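White cotton sheets coming out of the dryer stiff

Wichai Boonchu
Posted in Laundry, February

I wash our white sheets on hot with a full cap of detergent. For the last 4 loads they have come out stiff and a little gray. The dryer is 13 years old and heats fine. We have hard water in this part of town. Is it the machine or the soap?

3 replies

tredico_mom
Soap. Cut it to half a cap and run a second rinse.

mmoroz
Clean your lint screen.

skorkthorpe327
I had the same trouble with hard water. Soak them overnight in warm water with washing soda, then wash with no detergent at all. If you see suds, that is old soap coming out. Repeat until the suds stop. Skip the fabric softener and pull them from the dryer while slightly damp.
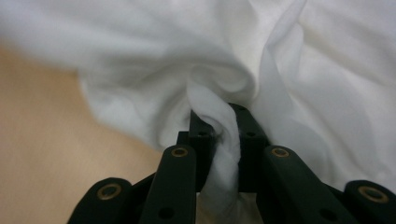
White cloth, bunched and creased.

Mine took two soaks.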